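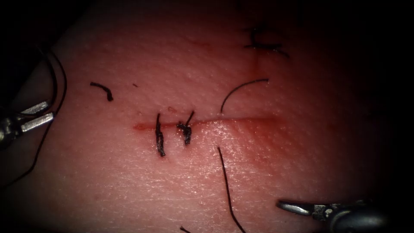 3.2 Equipment planning and running costs

Before the trials began we drew up a budget for the suturing bench at Durngate. It had two parts: items bought once (the arms, the controller, the light source) and items used up during practice (tissue pads, thread, replacement jaws). The first part was simple to price. The second was harder, and our first estimate was too low.

We had planned for 500 pads over the full study. The supplier, Tisovier, sells them in boxes of 75, so we ordered seven boxes and had 25 pads spare. A pad can hold more than one wound, as in Figure 1, and we first assumed that this would keep the number down. In use, old cuts and leftover thread got in the way of later trials, and we began to retire pads earlier. The final count was 533, and an eighth box had to be ordered in December.

Figure 1. Two-arm suturing on a practice pad. Two interrupted stitches in black thread close the left part of the incision; the right part is still open. Loose thread lies on the pad, and another suture is at upper right.

Thread was the other item we priced badly. The plan allowed for the length left in each stitch plus a small margin for the tails. It did not allow for the long working length that the arms need between them, or for the offcuts. We now budget thread by the trial and do not try to work it out by the stitch.

Jaws were bought in pairs from Cluka. We kept 2 pairs in stock at all times and reordered whenever one was opened. This tied up some money, but a missing pair would have stopped the bench until the next delivery.

Groups planning a similar setup should ask for separate quotes on the arms and on the consumables. The quote we received from Dela Peña combined them for the first year, and we could not tell from it what a second year would cost. Service visits should be listed on their own line as well. Ours were charged to the department and are left out of the totals in Section 3.3.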